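4. Fitting and levelling the top

This section covers the Weron bench with the wooden top. If you have the steel top, skip to the next section. The underframe must be fully assembled and standing on its feet before you begin.

You will need:
Cross-head screwdriver (hand type)
Tape measure
Pencil
Spirit level
Open-ended spanner, supplied in the hardware bag
Candle wax or bar soap

Caution: The top is heavy and has no handholds. Two people are required to lift it. Keep fingers clear of the gap between the top and the front rail when lowering.

Placing the top

1. Move the underframe to its final position. Allow 200 mm between the rear rail and the wall if you intend to fit the Gorine vise or the rear tool rack.
2. Wipe the upper faces of the rails with a dry cloth. Remove any packing foam still stuck to the brackets.
3. Lift the top and lower it onto the underframe, back edge first. The end stamped R goes to the right when you are standing at the front of the bench.
4. Slide the top until the overhang is even at both ends. Check with the tape measure, not by eye.
5. Look through each corner bracket from below. The pilot hole in the top should be centred in the slot. If it is off to one side, repeat step 4.

Note: Tops supplied before the October change have no stamp. On these, the end with the row of dog holes goes to the right.

Fixing the top

Use the four long screws from the bag marked Top. The shorter screws in the same box are for the drawer runners and will not hold the top.

6. Rub a little wax or soap on the threads.
7. Start each screw by hand and turn it until it just meets the bracket. Do not tighten any of them yet.
8. Check the overhang again and adjust if required.
9. Tighten the screws in diagonal order, a half turn at a time. Stop when the washer no longer turns under finger pressure.

Caution: Do not use an impact driver. The thread in the wood will strip, and a stripped pilot hole is not covered by the Rácz warranty.

The slots in the brackets run front to back so that the top can swell and shrink with the seasons. Overtightened screws prevent this movement and may split the top along a glue line. Accessories that fasten from the upper side use round-head screws, which remain above the surface. Keep planes and scrapers away from them.

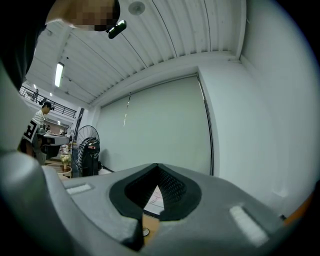 Screw head on a light wooden surface.

Levelling

10. Place the spirit level across the top, front to back, at the left end. Note which foot is low.
11. Loosen the locknut on that foot with the spanner. Turn the foot anticlockwise to raise the corner.
12. Repeat at the right end, then check along the length of the bench.
13. Press down on each corner in turn. If the bench rocks, lower the foot diagonally opposite the one that is already carrying weight.
14. Tighten all locknuts against the underframe.

Note: On carpet or rubber matting the feet will settle. Check the level again after the bench has been loaded for a few days – sooner if the vise is fitted.

Finish

The top leaves the Letthorpe workshop with one coat of oil. Apply a second coat before first use and let it cure overnight. Lay used rags flat outdoors to dry. Oily rags left in a pile can heat up and catch fire.

Revised by Iulian Enache. Drawings checked by Danish Tanoli.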